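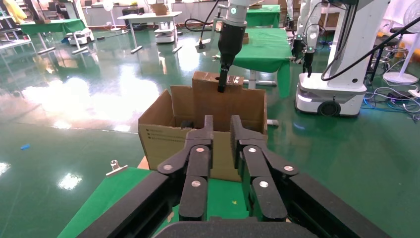 January, just after nine at night

Rain all day in Gadport and I never once put my coat on, which I suppose is a kind of holiday. I meant to write up the walk while it was fresh, and then supper happened, and then the long phone call with my sister, and now my tea has gone cold beside me and I'm going to write it anyway.

So – yesterday I finally did the old rail trail from Brostwood down to the river. I've been promising myself that walk ever since we moved here, and every winter I find a reason to put it off until spring, and every spring the mud is worse. I took the early bus with two cheese rolls and the good thermos, and had the upper deck to myself all the way to Prarwood, where a whole family got on with a wet dog who decided my boots were the most interesting thing in the county.

The first stretch is plain cinder path, straight as a ruler, with alders on both sides. There's an old marker post by the second bridge with 677 painted on it in white, and I stood there far too long wondering what it was 677 of. Then the path bends and you get the river, brown and fast and very full, and I was so pleased to see it that I said hello out loud. A heron on the far bank gave me a look and went back to its business.

I'd planned on turning around at the weir, but my legs felt fine (they don't today!) and I kept on to Eide, where the bakery was still open. I bought a seed loaf and one of those sticky almond things that I was going to save for tonight and ate on the bench outside instead. The woman at the counter told me the path floods most years in February and that I'd picked my week well. I felt very proud of that, as if I'd planned it.

Home by dark, bath, bed by eight thirty. I slept like I used to as a girl at my grandmother's, with the window open a crack and the rain starting up.

Must look for my other wool socks before next time, and call the library about that book on the railroad. The seed loaf is half gone already. I'll have the heel of it toasted in the morning, with the last of the plum jam.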